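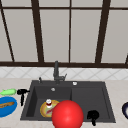 One visitor to the Walevon open day asked, on her way out, whether the robot ever got tired of the washing-up, and wouldn't it be kinder to buy the thing a dishwasher? I've opened this chapter with her question every year, and I'm not a bit sorry, as it gets us straight to what a demonstration is for.

The Plikik kitchen is a simulated one, and on the June visit the Flakotitz students ran the same sink task 100 times while their guests wandered in and out (with scones, I'm pleased to say). Seventy-eight runs met the marking rules in Section 2. Keep that figure handy, please, my dears! We'll spend most of this chapter arguing over what it told the guests.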